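A **computer case**, also called a chassis, tower or cabinet, is the enclosure that holds most of the parts of a desktop computer. It supports the main board, the power supply and the drives, keeps dust and fingers away from them, and guides air past the parts that give off heat. The monitor, keyboard and mouse are normally outside the case, although all-in-one designs place the computer and the screen in a single housing.

## History

Early home computers of the late 1970s and early 1980s often had no separate case in the modern sense. The circuit board sat under the keyboard, and the power supply was either built in or kept in a box on the floor. Business machines of the same period used a flat, wide case made to stand on a desk with the monitor on top. This layout, known as the desktop case, stayed common in offices for more than ten years.

Upright tower cases spread in the late 1980s and 1990s. They left more of the desk free and had room for additional drives. The ATX layout, introduced in 1995, fixed the position of the board's mounting holes and rear connectors, so that a case from one maker would accept a board from another. Smaller layouts followed.

## Construction

Most cases are built around a frame of folded sheet steel. Aluminum is used in some more costly models and weighs less. Front panels are usually plastic, and since the 2010s many cases sold to home builders have had a side panel of tempered glass or clear acrylic.

The main board does not touch the metal of the case directly. It is screwed to short posts called standoffs, which hold it a small distance above the tray and prevent short circuits. The rear of the case has an opening for the board's connectors and a row of slots for expansion cards, each covered by a metal strip when not in use.

Older towers generally place the power supply at the top rear. Many newer ones place it at the bottom, where it can draw in cool air through a filter in the floor of the case. Drives are held in bays, which come in 5.25-inch, 3.5-inch and 2.5-inch widths. The largest of these were meant for optical drives and have become less common.
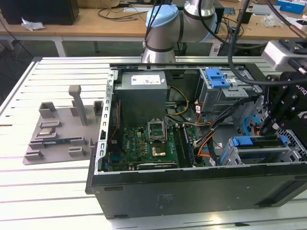

*An open tower case lying on its side, with the power supply and motherboard exposed.*

## Sizes

Cases are grouped by the largest board they accept, though the names are used loosely and makers do not always agree on them.

| Type | Typical board | Common use |
|---|---|---|
| Full tower | Extended ATX | Workstations, home servers |
| Mid tower | ATX | General home use |
| Mini tower | MicroATX | Offices, schools |
| Small form factor | Mini-ITX | Living rooms, small desks |

A board smaller than the stated size will usually fit – a MicroATX board can be mounted in most mid towers – but the reverse is not true.

## Cooling and noise

Air normally enters at the front or bottom of a case and leaves at the rear or top. Fans are sold in standard widths, of which 120 mm and 140 mm are the most widely used. A larger fan can move the same amount of air at a lower speed and tends to be quieter. Some cases are lined with foam or heavy felt to reduce noise, usually at some cost in airflow.

Dust collects on filters, fan blades and heat sink fins. Makers commonly advise cleaning the filters every few months, with the computer switched off and unplugged.

## Reuse and recycling

A case often outlasts the parts inside it and can be used again with a new board and power supply. Cases made to a company's own layout are harder to reuse, as the mounting holes and front panel plugs may not match standard parts.

At the end of its life, a steel case is separated from its plastic parts and sold as scrap metal. Circuit boards are handled separately for the copper and small amounts of gold they contain.

## See also

- Motherboard
- Power supply unit
- Computer fan
- Electronic waste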